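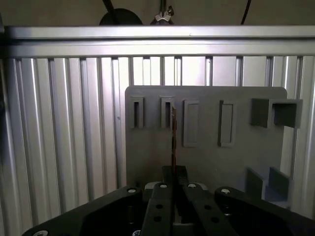 Progress report to Dalsgaard: molded holder plate, Trenside workshop
Prepared by Etenesh Hadgu
Period: to the end of August

1. Status

Work on the holder plate is on schedule for design and late for the fit trials. The plate layout was frozen early in the period and no changes to the outline are planned. Fit trials started two weeks late while the slot gauges were being recut. Spending stands at 52 percent of the grant.

2. Work completed

The plate is mounted upright against the ribbed aluminum wall, below the horizontal rail. This replaces the flat bench mounting used in the spring, which gave no useful information on how a strip hangs under its own weight.

Drawing 2146 is now the only valid drawing. Earlier versions have been withdrawn from the shared folder. Gestdale has confirmed that the tool can be adjusted at the slot openings without recutting the rest of the face.

The trial plan calls for 100 insertions per slot, with the strip removed and checked for wear every 4 insertions. The first narrow slot is complete. The second is in progress - results will be sent when the full set is done, and partial figures are not given in this report.

3. Layout

The narrow slots and the taller raised frames share the upper part of the plate. The bracket at the upper right extends slightly past the plate edge. This was accepted at the design review, but it affects packing, and Promel has been asked to quote for a wider tray.
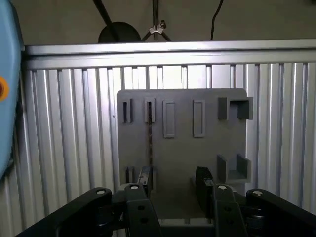 Figure 2. Holder plate on the ribbed wall, with a dark streak below the second slot.

4. Open points

The streak has not been identified. The plate will be wiped with solvent and inspected under a lens before the next set of insertions. If the surface is scored, the lead-in at the slot will be eased.

Promel's quote is outstanding. A delay there does not hold up the trials.

5. Next period

Finish the second slot, then start on the brackets. No additional funds are requested. A revised schedule will follow with the trial results.

Related items
Trenside: slot gauge drawings
Gestdale: tool adjustment note
Promel: tray inquiry
Previous progress report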